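Packaging Workshop - Daybook
Lovthorpe Building, Room 15
October 20, 2025
Entry by: Covadonga Carrasco
Copy to: Jae-in Yang

Subject: Foam trays for the Huneck order, sorting and shelving

Work resumed on the Huneck trays after the pause in September. The order stands at 2792 trays, to be supplied in black molded foam. The supplier, Heo, has confirmed that the mold is rated for 4000 pressings before it must be resurfaced, so a second mold will not be requested at this stage.

The session was given over to the yellow shelving. The trays are to be kept on the upper shelf and the small parts on the lower one. The previous arrangement, with trays and small parts mixed on both levels, led to two mistaken picks in September and is withdrawn. The carpet stays down for the present. Dropped trays do not mark on it, and the rims are easily dented on a bare floor. 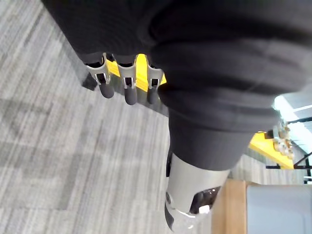
Wrist and fingers below the gray sleeve, carpet level.

Handling notes. A tray should be taken by its edge and never by the inner wall. The stepped part of the wall is the thinnest section of the molding and will keep a thumbprint for several minutes. Trays from the first delivery were stacked directly inside one another and some had to be eased apart with a plastic spatula. They are now to be laid flat and separately until interleaving paper arrives. Jae-in Yang has placed the request for paper under order line 149.

Inspection is by eye, one tray at a time, with the hollow side turned toward the person checking. Points to look for are tearing along the raised rim, unfilled corners in the deeper recess, and release agent left on the surface.

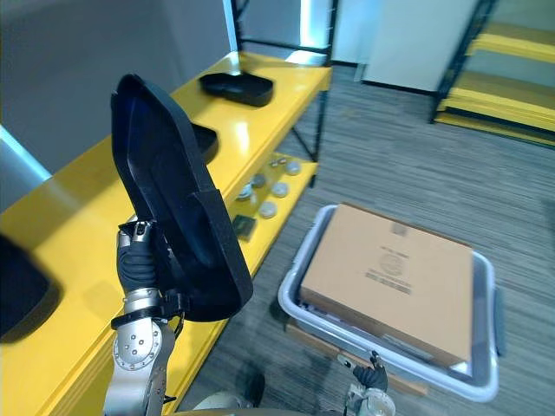

Trays that fail on the rim alone are to be set aside for trimming. Those that fail in the recess go back to Heo with a slip stating the pressing number. Please write the number in full - the short form used last month could not be matched to the supplier's records.

The small pale discs are still loose on the lower shelf. A shallow bin with a lid has been requested from the Notthorpe store. Until it is delivered the discs should remain where they are and should not be moved up among the trays, where they are likely to drop into a recess and be packed by mistake.

The shelf surface is glossy and the foam slides on it more readily than expected. A strip of thin matting along the upper shelf would help. Covadonga Carrasco will measure the shelf and obtain a price.

Outstanding:
Interleaving paper - J. Yang
Bin for discs - Notthorpe store, awaiting reply
Matting for upper shelf - C. Carrasco
Revised drawing of the rim from Huneck - requested, not yet received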